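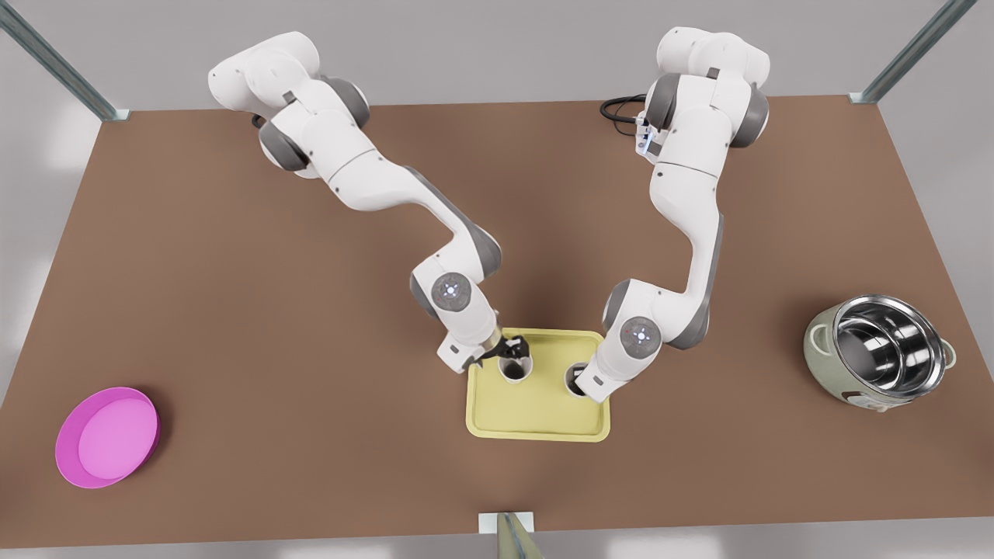 Isix Serving Tray, Large

I've been selling trays out of my little shop in Drernville long enough to know what people grumble about - they slide, they're too small for a real breakfast, and the cups end up on the rug. So when Femke Michiels at Wement sent me her first Isix to try, I took it home and used it every day until December. I never gave it back!

It weighs 736 grams, so you can carry it one-handed if you're brave (I'm not, with coffee on it). It's 41 cm long and 28 cm wide, and I can get two bowls, a teapot and the toast on there without playing Tetris. Wash it by hand in warm soapy water and dry it with a soft cloth. Please keep it out of the dishwasher, I ruined one that way and I'm still cross with myself.

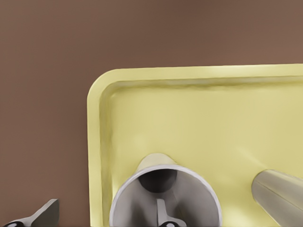

Pale yellow, with a raised rim and a rounded corner.

Colors come and go. If the one you want is sold out, drop me a line and I'll put you on the list - Jirayu Klinhom packs the orders and he's very good about calling people back.

Also nice with it: the Sönmez tea glasses, which I sell singly or in a box.

Item no. 700
Pickup at the shop is free. Returns are fine within 28 days as long as you haven't had your breakfast on it.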